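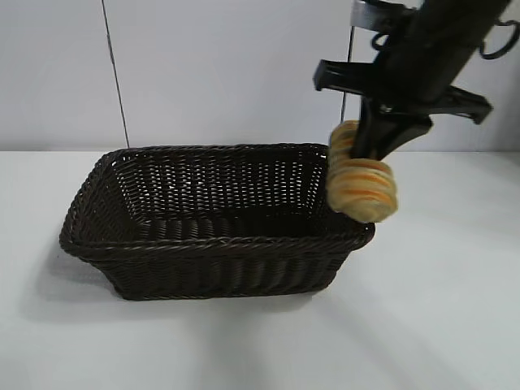
Reading time: 2 minutes

Estarar Poetry Archive: progress report, year two, to the end of May
Prepared by Brock Kowalchuk for the Nomura Fund

Summary
The work is on course apart from the audio strand, which is behind. We have catalogued 941 poems from the Aquino bequest and put 386 of them online with notes. Spending is within the agreed budget.

Cataloguing
The bequest is mostly typescripts, with a good number of handwritten drafts folded inside them. Many of the drafts are undated. Where a poem exists in several versions we now give it one entry and list the versions beneath it. Last year we gave each version its own entry, and readers told us they could not tell which text they were meant to be reading. The old entries have been merged.

Two sequences turned out to be longer than the printed editions suggest. The harbour poems have four extra sections, all in fair copy. We have asked the estate for permission to publish them and are waiting for a reply.

Notes for readers
Each online poem has a short introduction and line notes. We keep the notes to allusions, dialect words and place names. We have stopped offering a reading of the whole poem in the introduction, after teachers said their pupils were copying it out. The glossary of dialect words has been checked once and needs a second check.
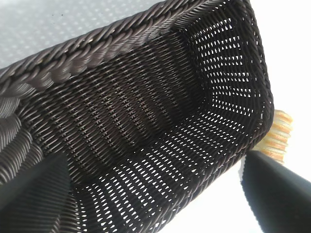
Audio recordings
We planned to have 153 poems recorded by now and have finished fewer than half. The studio at Gakorport closed for repairs in the winter and our sessions were moved back. Recording has started again and takes place every Tuesday. I would like to carry the unspent studio money into year three, and a separate request is attached.

Use of the site
The site had 2,467 visitors in the last quarter. Most arrived from school reading lists and went straight to the sonnets. The essays on metre were little read, so we have moved links to them beside the poems they discuss.

Next steps
Finish the second check of the glossary.
Settle permission for the four harbour sections.
Agree a new recording timetable with the readers.
Begin the letters, starting with those that quote drafts of poems.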